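How to Clear a Table That Collects Everything

Most advice on this subject starts with buying a tray. I own two of those trays and they both filled up in a week, so I'd treat that advice with some suspicion.

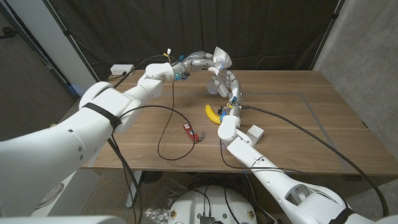
I should say where I'm coming from. I don't believe in systems with names, and I don't think a table has to be bare to be usable. I want to be able to sit down and eat or write at mine without shoving things aside with my elbow. The method below takes me 17 minutes on a normal day. The first time took a good deal longer.

What you need

A bowl for fruit, a small box with a lid, a wastebasket within arm's reach, and a cloth. You have all of this already. Stestley sells a "tabletop reset kit" for $127, and as far as I can tell it's a cloth, a box and a booklet.

Step 1. Trash first

Used tissues, receipts, wrappers, the bits of clear plastic that come off packaging. Pick these up before you touch anything else. Crumpled paper takes up more room than it deserves and makes the whole table look worse than it is.

Look at small plastic pieces before you toss them. Some are lids or covers for something you still use. If you can't say what a piece belongs to, put it in the lidded box and write the month on a scrap of paper. Mine currently says April. Whatever is in there when the month is out goes in the trash. I was doubtful about this rule, which I got from Graciela Ulloa, but in two years I've gone back to the box once, for the cap off a glue bottle.

Step 2. Food

A banana on the table is either a snack or a future problem. Eat it or put it in the bowl. Don't leave it next to papers, and don't set anything on top of it. I've read that bananas must hang from a special hook – maybe so, but mine get eaten before I'd notice a difference.

Step 3. Small hard things

Pocket tools, keys, clips, dice, cubes, whatever your household produces. The usual advice is to sort these by type. I tried it for one winter and ended up with a drawer of little compartments and everything back on the table. Sort by the room you use them in. Tools go where you'd use them, game pieces go with the games, and anything with a hook on it can hang from a nail.

If a thing has no room, ask who put it there and hand it over. Rocío Maldonado keeps a shelf by her front door for this purpose. I find the shelf just becomes a second table.

Step 4. Cords

Lift each cord and follow it to both ends before you pull. A long loop lying across a table will catch on a cup sooner or later. Run it along the back edge if it has to stay, and coil it up if it doesn't. The adhesive cord clips I bought from Prarby held for a month and then took a little of the finish with them, so test one underneath first.

Step 5. Wipe

Use a damp cloth, well wrung out, then a dry one. On wood, go with the grain. Skip the spray unless something is sticky – most days it's crumbs.

How often

Every evening, according to the people who write books about it. I do it when I can't find a place to put down a plate.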